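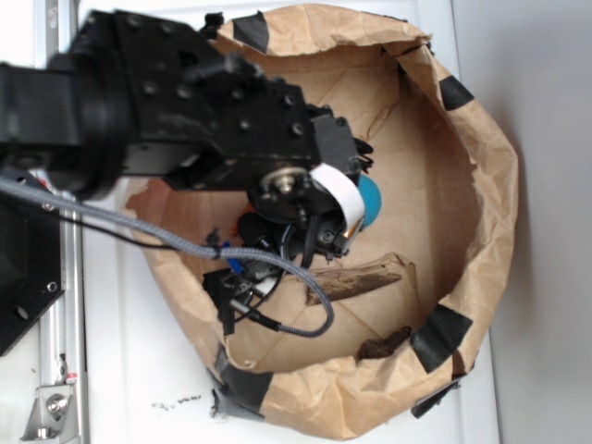 What Goes in the Bag? A Report on Grab Bag Sorting

by Melina Kokkinos and Khang Trình

We started this project in September with a really simple question: how much stuff do people toss into a paper bag when they're clearing off a desk, and what would it take to get it all back to where it belongs? Our class had been talking about storage and clutter, and both of us had a bag or two at home that had been "sorted" months ago and never opened since. We wanted to look inside!

Our instructor, Kalliopi Dimitriou, let us borrow a white table at the Wirkdale study center, and we put out a notice asking students to bring in one brown paper bag each, just as it was. We got 37 bags. Sorting them took much longer than we planned (we had set aside two afternoons, which was very optimistic of us) but it was also the most fun part of the whole project.

Method

We opened each bag wide, folded the top down when the paper was stiff enough, and took things out one at a time. Khang called out the item and Melina wrote it down. We used four groups: toys and games, office and craft, cables and electronics, and outdoor finds. A fifth group, "pieces of something," got added after the third bag, when we kept finding little plastic bits and caps that had clearly come off of a bigger object.

At first we dumped each bag out on the table. We gave that up fast. Small pieces rolled off, and we lost track of what had been at the bottom. Reaching in is slower, but you get to see how the layers sit.

Results

In total we logged 687 items. Of those, 438 could go straight back to a drawer, shelf or toy box, and the rest needed a decision from the owner. Cables were the biggest surprise for us. They loop around everything else, so pulling on one moves half the bag, and light things like pen caps get dragged down into the folds of the paper. Balls were the easiest. They are bright, they are round, and you can pick one out in a second even with a pile of black plugs next to it.

We loved the outdoor finds. Bark, pine cones, a flat stone with a stripe through it! Owners almost always wanted these back, even when they had forgotten all about them. Michalis Kyriakidis kept a strip of bark from his bag and it now lives on his windowsill.

What we would change

We should have weighed the bags before opening them. We also needed a better rule for cables, and next time we would count a cable and its plug as one item from the start (we went back and fixed this by hand in the first nine lists).

Thank you to Ifigeneia Deligiannis for checking our tables, and to everyone who let us go through their junk. The full item list is in Appendix A, and the blank sorting sheet is in Appendix B if another group wants to use it.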